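Course notes, unit 2: Collecting demonstrations on the two-arm cell
Buvstead lab section, revised February 17, 2022 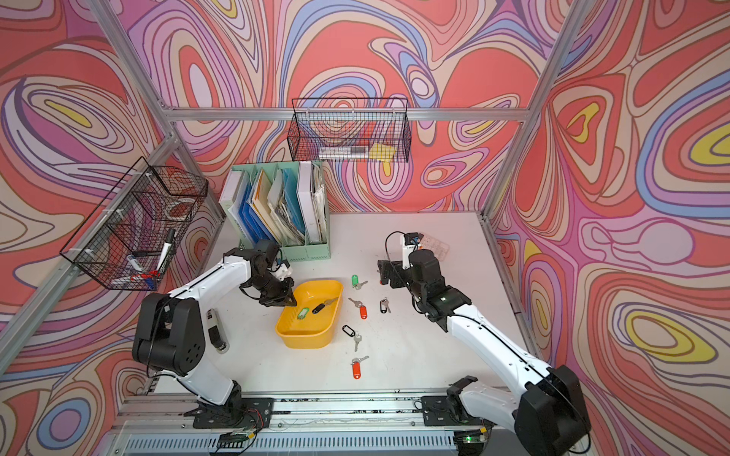 Krawczyk asked after the last session whether it wouldn't be better to record one long run and cut it up afterward, as the Lorkadura handout suggests. You can do that, but then somebody has to decide where each cut goes, and two people will rarely pick the same spot. In this course one episode is one task from start to finish, and you mark the start and the end yourself.

The task for this unit is keys into the tray. The tagged keys are scattered on the white tabletop and the shallow yellow tray is the target. The organizer at the back and the mesh baskets are not part of the task. Leave them where they are.

Before you record

Check that both arms respond and that each gripper opens and closes all the way. Scatter the keys again for every episode. Don't lay them out in a row. Blades should point in different directions and the tag colors should be mixed. If every green tag starts at the back, the policy may learn the place and ignore the key.

While you record

Move at a steady pace. Long pauses end up in the data, and a policy trained on them tends to stop in the same places. Pick up one key at a time. If a key slips, go back for it and keep recording. Recoveries are useful and we have too few of them. If an arm hits the rail or the tray tips over, end the episode and mark it failed. Failed episodes are kept in a separate folder and are not deleted.

Which arm to use is up to you, but stay with your choice within an episode. Switching halfway gives the model two answers to the same situation.

How many

Each group records 15 episodes per session. The Clergate set from July has 503 episodes, 17 of them marked failed, and we will train on that set first and then on yours.

For next time

Write half a page on how you varied the starting positions. Hand it in with your episode log.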